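Pidivard Handling Automation Project
Progress report to the funding program, second reporting period
Prepared by Ildikó Győri, site project lead, Tavetti returns and repack centre
Thu 18 July

1. Status

Work is on schedule against the revised plan. Stage 1 (workstation survey) is closed. Stage 2 (simulation of the grasp library) is in its final third. Stage 3 (single-cell trial on the repack floor) is set to begin in August, subject to the guarding inspection described under section 4. Expenditure is within the approved budget and no variation is sought this period.

2. Background to the period

The repack floor handles returned homewares: vases, open pots, bowls, figurines and small decorative pieces. Each item is taken from its tote, inspected, cleaned if required, and set in a moulded tray for re-shelving. The survey logged 34 distinct item families across both shifts. Upright open vessels were the family most often named by staff as tiring to handle, chiefly due to the repeated pinch grip on the rim and the turn of the wrist when the item is set down.

The cell is intended to take the transfer from tote to tray only. Inspection, cleaning and the decision to write off an item remain manual tasks.

3. Simulation work

The grasp library is being built in the Skistari simulator. A two-fingered gripper was selected over suction, as many of the returned items are faceted or have no flat area large enough for a cup. For open vessels the planner proposes a wall grasp, with one fingertip inside the vessel and the other outside. Surfaces, lighting and neighbouring items are varied between runs so that the vision model does not rely on a plain background.

A total of 3,000 simulated grasps were scheduled for the period. Of these, 1,016 were assigned to open vessels, the remainder being divided among the other families in proportion to weekly volume. Approach angle, wall thickness and surface friction are randomised within limits agreed with Ghaffari, the integrator. 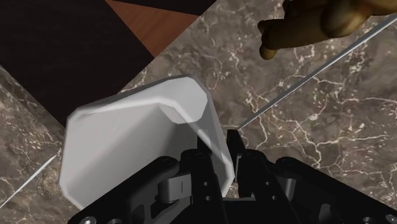 Ghaffari has since asked whether the wall grasp should be kept as the default for vessels at all, given that an outside grasp is simpler to certify and a glazed rim may chip under a fingertip. Her view was that the floor staff should settle the acceptable contact points before any more planner time is spent, and that the list should come from the people who write off chipped stock every day.

The point is accepted in part. A contact-point list will be drawn up by the repack teams in two paid sessions before the cell is energised. Simulation of the wall grasp will continue in the meantime, as an outside grasp cannot be used on the wider vessels within the present finger stroke.

4. Effect on staff and rostering

No positions are removed under the approved plan. The trial cell displaces the transfer portion of one bench on day shift. The bench operator moves to a combined inspection and exceptions role, covering items the cell rejects or fails to locate. Draft duties for that role were circulated in June and drew the following comments:

- Exceptions arrive irregularly, and operators expect to be interrupted mid-inspection. A holding rack for rejected totes has been added to the layout.
- The present pick-rate target does not suit a role made up largely of difficult items. The target is suspended for the trial bench and will be reviewed with the delegates at the end of stage 3.
- Night shift asked for the same training as day shift, although the cell will not run at night during the trial. This has been approved. Rosters have been adjusted to release staff in pairs.

The guarding inspection covers the light curtain, the tote infeed and the reach distance from the exceptions bench. The infeed guard was returned to the fabricator for a wider access panel.

5. Risks

Transfer from simulation to hardware remains the main technical risk. Simulated friction for glazed ceramic has not been checked against stock from the floor. A bench test of 100 written-off items is planned ahead of the trial.

Fingertip pad wear is unknown. Spare pads are on order, with a lead time longer than first quoted.

6. Next period

Complete the contact-point sessions and issue the list to Ghaffari. Close out the guarding inspection. Run the bench test and revise the friction limits. Begin supervised operation of the cell on day shift, with the manual bench kept staffed alongside it for the first fortnight.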